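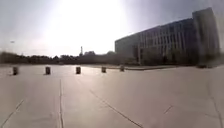 Fig. 1. Fixed camera, plaza run, raw. Row of bollards, glare top centre.

Outdoor navigation, notes for session 6
Local planning and costmaps on open ground

Handout goes with the Wednesday lab. Read sections 1 to 3 before you come, the rest can wait. Code is in the course repo under derkel/, branch plaza. If the build complains about Ridine headers you are on the old branch.

1. Why open ground is harder than a corridor

Corridor: walls both sides, scan matcher locks on, planner has almost nothing to decide. Open paving: far returns are few, the lidar sees floor and then nothing much for a long way. Localisation drifts along whichever direction has no structure. The planner has a huge free area and many paths of near equal cost, so it dithers. Small change in the costmap, new best path, robot weaves. You will see this in the Derkel logs, the yaw rate plot looks like a saw.

Things to keep apart in your head:
- global plan: coarse, slow, from the site map
- local plan: short horizon, fast, from sensors
- controller: tracks the local plan, knows nothing of obstacles

Most bugs people bring me are in the wrong one of these three. Before you touch a gain, plot the local path over the costmap and look at it.

Squat posts (Fig. 1) are the standard test for the middle one. Spaced so the robot can go between them, but with too much inflation the gaps close up and it plans round the whole row. With too little it clips. Try it both ways in sim first please.

2. Costmap layers

We use Bouazza for the layered map. Four layers, bottom to top:

static: from the site map
obstacle: lidar points above the ground cut
semantic: from the camera segmentation
inflation: last, always last

Order matters. If inflation runs before semantic, the classes from the camera get no margin at all and the robot will happily drive along the very lip of a step. Demyd Savchuk lost a whole afternoon to this in April and the fix was moving one line in the yaml.

Cell values: 0 free, 254 lethal, 255 unknown. Unknown is not lethal. Decide what you want done with it and write it in your report, do not leave the default and hope.

Update rate for the local map is 30 Hz nominal. On the lab machines expect less. Log the real rate, don't quote me the nominal one. 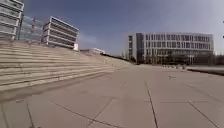

Negative and positive edges need separate treatment in the obstacle layer. A kerb going up gives you lidar returns, a kerb going down gives you missing ones, and a missing return looks the same as a shiny puddle or a dropped packet. The ground cut is a plane fit, so anything that rises slowly can slip under it. Take the flight of steps on the left: the lowest tread is a small rise at the foot of a long diagonal, and if the plane fit tilts to swallow it you get steps marked free. The shadow band along the base confuses the segmentation too, so camera and lidar can both be weak in the same cells. Fix is to constrain the plane fit with IMU pitch and roll, and to let the step class in the semantic layer mark cells lethal without waiting for lidar to agree. For the dark edge on the right, could be a low wall, a kerb or the rim of a water feature, I would not bet on any of them. Treat as lethal and move on. Same rule in your code: class confidence under threshold near a long edge, take the worst case.

3. False positives from the ground

Opposite problem. Flat paving has plenty of lines on it and none of them matter to the wheels. Slab joints, cracks, stains, paint, covers, shadows. A segmentation net trained on roads wants to call painted lines lane markings and will sometimes call a joint a kerb. If each of those goes into the map the robot stops in the middle of nothing.

What helps, in the order I would try it:

a) Height check. Camera says obstacle, lidar says flat within noise, cells observed many times: downgrade.
b) Persistance. Needs hits from more than one pose. A thing that travels along with the robot is probably the robot's own shadow.
c) Mask. Project the footprint and the expected shadow into the image from sun angle and heading, ignore that region for the obstacle class. Only the shadow class! Do not mask everything, a real object can be in there.

Do (a) and (b) for the lab. (c) is optional, Tõnu Juška has a working version in the Jorow tools folder if you want to compare.

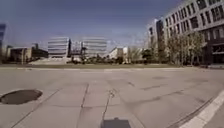
Fig. 2. Manhole cover, joints, crack, painted line, own shadow at bottom centre.

Run your filter on the Fig. 2 segment, frame 995 onwards. Expected result: free cells over the crack and the white line, shadow not in the obstacle layer. Cover is flush so free is correct, but some site maps ask for a small cost on metal. Put that in as a parameter, don't hard code.

4. Lens

Note the straight lines bowing towards the sides in all the frames. Undistort before you project anything to the ground plane. Sounds obvious, every year half the group skips it and then the kerb points land in an arc. Calibration file is in config/, use the one for the wide lens. Near the corners the residual is bad even after undistorting, so crop or down-weight there.

Glare: where the image saturates, the net output means nothing. Mark unknown, let lidar carry it.

5. To hand in

- plot of local path over costmap for the bollard segment, 2 inflation radii, same start pose
- before and after for the ground filter
- one paragraph on what you did with unknown cells
- real update rate

Max 44 lines of changed config and code for the filter, excluding comments. If you need more you are probably rewriting the layer, come and talk to me first.

Reading for next time: the chapter on dynamic window and the one on elastic bands, skip teh proofs. Bring questions on the critic weights.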